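Rinix Box Closing: teleoperated two-arm demonstrations
Data card and README

Status: released, with reservations
Last edited: March 20, 2025

What this is

2928 episodes of two robot arms helping to close, press and tape cardboard boxes. All of them were driven by a person, either with leader arms or by moving the arms by hand. The set was put together for the Rinix project and is shared so other groups can try it, break it and tell us what is wrong with it.

Please read the next section before you train anything. Most of the mail we get about this set comes from people who didn't.

What this is not

It is not proof that a robot can pack boxes. An episode marked "success" means the operator thought the box looked closed at the end. There was no pull test on the tape and no shake test. We have watched episodes marked "success" that we would not put in the mail.

It is not a skill benchmark either. Operators got better over the months, so the late episodes are smoother than the early ones. If your policy improves when you drop the early ones, you have mostly learned which operators had practice.

How episodes were collected

Two modes:

remote – one operator drives both arms with a pair of leader arms
hand – one person moves the arms directly while a second person starts and stops the recording

Hand mode was tried for 474 episodes and then dropped. The force readings in those episodes include the push of the person guiding the arm, and we have no clean way to take it out. They are kept under a separate split, hand_guided. Don't mix them with the rest unless you ignore force entirely.

Human help

Many episodes include a person at the box, and the flag human_in_view marks them. The tape work in particular is often done partly or wholly by human hands with the grippers waiting nearby. The flag doesn't say who did what. A second field, contact_source, was meant to fix this, but only 7 percent of the episodes have it filled in, and two annotators who looked at the same clips often disagreed on when a gripper started to help.

My own view is that a lot of published "bimanual packing" results would look weaker if this kind of field were required. Ours included.

File layout

episodes/ – one folder per episode, numbered, with gaps where bad recordings were pulled
meta/labels.csv – mode, success, human_in_view, contact_source
meta/splits.csv – train, holdout, hand_guided
tools/replay.py – steps through an episode with the joint plots next to the video

Wrist video and joint states share a clock. The leader arm log doesn't. The Concombe converter guesses the offset from the first large motion, and it guesses badly when the operator starts slowly. Check it by eye.

Wrist view during taping
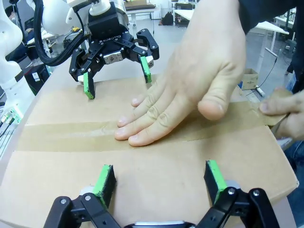
Maintainer, Rinix data and tools

The tape strip still has creases and small bubbles in it, and a person's hand is pressing down on the box and the tape. Both grippers hover over the cardboard with their green pads open. A policy trained on stretches like this one can score well by holding still, so look at your action norms before you get excited about a low loss.

Wrist views also show plenty of room behind the task: floor, tables, cables, sometimes a person at a desk. We made no effort to vary any of it. A model that does well on the holdout split may know our lab better than it knows boxes.

Known problems

Success labels were entered by the person who had just driven the arms. Nobody grades their own work harshly at the end of a long session.
The Kumel format export drops gripper width on the left arm. Use the raw files.
Episodes recorded in June used an older leader arm calibration. Replay drifts toward the end.

Use and credit

Free for research use. Please cite it as Rinix Box Closing and say which splits you used. The Cuypers baseline numbers passed around with earlier copies were run on a holdout that overlapped with training, and they should not be quoted. New ones will go up when someone other than us has rerun them.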